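Joint chews or oil for an older collie?

hayley_holroyd
Bess is 11, stiff after walks. Vet says try green lipped mussel, Tradholm chews are 40 quid a tub and she spits them out. Anyone switched to oil??

NualaK
Yes, Jedotska oil on her tea. Ours was looser in 6 weeks. Start with half the dose or you'll get the runs.
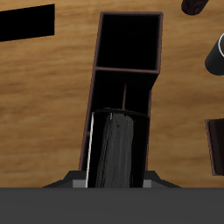 Kathleen Dolan reckons six weeks proves nothing, hers perked up on no supplement at all once the weight came off.

NualaK
Mine wasnt fat Kathleen.

kdolan
Didnt say she was. Just get her weighed first, its free at our vets.

hayley_holroyd
17 kilos, vet's happy with that. Will try the oil, half dose. Does it stink?

NualaK
Yep. Fishy. Keep it in the fridge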